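Two grippers, one kitchen, 3078 runs

When Satstead set out to pick a gripper for its home robot program last December, it did the first round of testing with no hardware on the bench. The company ran the whole comparison in simulation, using the same white arm and the same kitchen for both candidates.

The two grippers were the Londside, a parallel jaw model with flat pads, and the Hultar, which has three jointed fingers. Each was loaded into the simulator with the maker's weight and force limits. The controller was left alone between runs, and only the gripper file was swapped.

There were 36 tasks on the list. Most were simple ones, such as lifting a mug, pulling a drawer or moving a roll of paper towels. Each was repeated with small changes in starting position. Satstead logged 3078 runs before it stopped.

The kitchen came from a library of room models. It has a marble-topped island, green cabinets with raised-panel doors and a long back counter with a toaster, a cooktop and a coffee maker. Bar stools at the island gave the planner something to steer around, and the overhang of the marble slab turned out to be a common place for the wrist to get stuck.

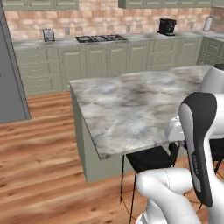
Rosales was less sure that the numbers would hold up on a real arm. Contact is the weak part of any simulator, Rosales said, and a three-finger hand makes a lot more contacts than a pair of jaws. Friction values that are a little off will hurt one design more than the other. Run 200 of the same grasps on hardware before you buy anything.

Satstead agreed to do that, and the hardware round is due to start in the spring.

In the simulated round, the Londside did better on drawers and on anything with straight sides. It closed faster and needed less room, so the arm could work nearer to the wall. The Hultar was stronger on round items and lost fewer of them when the arm changed direction. It was also wider, and the planner turned down more of its approaches near the backsplash.

Camera placement made a bigger difference than the team had planned for. With the camera on the wrist, the Hultar's fingers blocked part of the view in the last stage of a grasp. Moving it to the forearm fixed most of that but made small items harder to find. The Londside worked well with either mount.

Speed was the other surprise. A batch of 1000 runs took about a day with the Londside and nearly twice that with the Hultar, again on account of the extra contacts.

Satstead has kept both grippers on its list. The drawer tasks will go first when the real arm is set up, followed by the mugs.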